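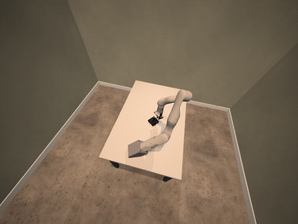
Astus and Drutance Announce Joint Single ‘Dornley’

The singer Astus will release a new single with the electronic duo Drutance in January, the label Tiedemann confirmed today. The song has the title ‘Dornley’ and is the first recording the two acts have made together. It was written in a small, bare room with a pale table in the middle, and the artists wished to keep this plain feeling also in the sound. There are only voice, piano and one drum machine on the recording.

Drutance, the project of Jana Kramer and Gerardo Pace, sent the first version of the music to Astus last spring. She answered the same evening with a verse sung into her telephone, and a part of this verse has stayed in the final mix.

“I did not plan to sing on it, I only wanted to tell them that I like the melody,” says Astus. “Then Jana called me and asked for the second verse. So I had to write one.”

The single was produced by Yolotzin Gallegos, who also worked on the last Drutance album. The recording took eight days. A longer version, with a string part arranged by Svenja Reinholz, will follow as the B-side of the vinyl edition.

“We tried the strings on the main version too, but the voice became too small behind them,” says Gerardo Pace. “On the long version they have more space — there the song can breathe a little.”

‘Dornley’ will be available on all the usual streaming services from midnight on the day of release. The vinyl edition can be ordered in advance from the Tiedemann web shop, and the first 60 copies are signed by all three musicians.

Astus and Drutance will perform the song live for the first time during a short tour of three concerts in the same month. Doors open at 7 pm for each concert. Tickets will be sold only through the label.

Press contact: Kerstin Oltmanns, Tiedemann. Interviews with both acts are possible on request, in English or German.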